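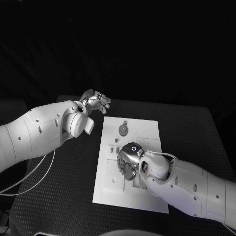 Why does mobile data on the Dovine plan drop to a crawl in the evening when the phone still shows full signal?

The signal bars show how well the phone hears the tower. They say nothing of how busy the tower's link to the network is, and in this ticket the link was the problem.

Ticket status: Closed
Category: Mobile data, slow speed
Area: Kostiuk, east side
Plan: Dovine 100

Reported problem

Customer has two phones on the same account. Both slow down after 7 p.m. and recover late at night. Web pages open after a long wait or time out. Video stops. Voice calls and texts are normal. Customer has full bars indoors and outdoors. The plan allowance is 100 GB per line and neither line is close to it. Customer restarted both phones before writing in.

First reply from support

Please try the following and write back with the result.

Turn airplane mode on, wait a minute, and turn it off again.
Check that the data saver setting is off.
Check that the access point name matches the one on the Sturura help page. Older SIM cards sometimes keep the setting from before the merger with Andier.
Run a speed test in the morning and again after 7 p.m., with Wi-Fi turned off both times.

Customer update

Airplane mode made no difference. Data saver was off on both phones. The access point name on one phone was the old Andier one. Changed it to the new one and restarted. That phone now connects faster after a restart, but the evening slowdown is the same.

Morning test was 40 Mbps down. Evening test was 2 Mbps down, same spot in the kitchen, same phone. Upload hardly changed between the two. The second phone gave close to the same results.

Also tried a friend's SIM from another carrier in the same phone in the evening. It was fine. So I don't think it is the phone.

Support note

Line checked. No speed cap on either number. No fair-use flag. Roaming is off. SIM profile is current on both lines. The old access point name would not cause a drop that follows the clock, so we are leaving that aside.

Both phones attach to the same site in Kostiuk. Passed to the network team with the test results and the times.

Customer update

Any news? It has been the same every evening this week, and Monday was the worst so far. I work from home some nights and use the phone as a hotspot when the cable goes out, so this matters more than video. I would also like to know if switching to the bigger plan would help. The shop said it would.

Support reply

A bigger plan will not help with this. It raises the monthly allowance and leaves the speed at a busy site as it is. Please stay on the current plan while the ticket is open. We have let the shop know.

The network team has looked at the site. Radio load in the evening is high but within limits. The connection from the site back to the core network is full from early evening until close to midnight. The site was taken over from Andier and still uses the older microwave link. Traffic from a second site was moved onto the same link in March while that site's own fiber was being repaired. The repair was finished, but the traffic was never moved back.

The change has been scheduled for the overnight window. Data may drop for a few minutes while it is made. Calls should stay up.

Until then, you can try setting one phone to 4G only. On some models this is under Mobile network, Preferred network type. It may pick up a neighboring site with more room. If it makes the signal worse indoors, set it back to automatic.

Customer update

Tried 4G only. Slightly better by the window, worse in the back bedroom. Set it back to automatic.

Support note

Traffic from the second site moved back to fiber overnight. Load on the microwave link in the evening is now under half of what it was. Customer asked to repeat the tests.

Customer update

Evening test tonight is close to the morning one on both phones. Hotspot worked through a long call with no drops. I will watch it for a few more days — it was also better for one night last month and then went bad again.

Support reply

Thank you for repeating the tests. A credit for the affected days has been added to both lines and will show on the next bill. The ticket will stay open for a week and then close by itself. Replying to any of these messages before then keeps it open.

Customer update

Still fine. You can close it. The credit shows on one line only.

Support note

Credit on the second line was held by the billing system as a duplicate. Released by hand. Both credits now show on the account. Ticket closed.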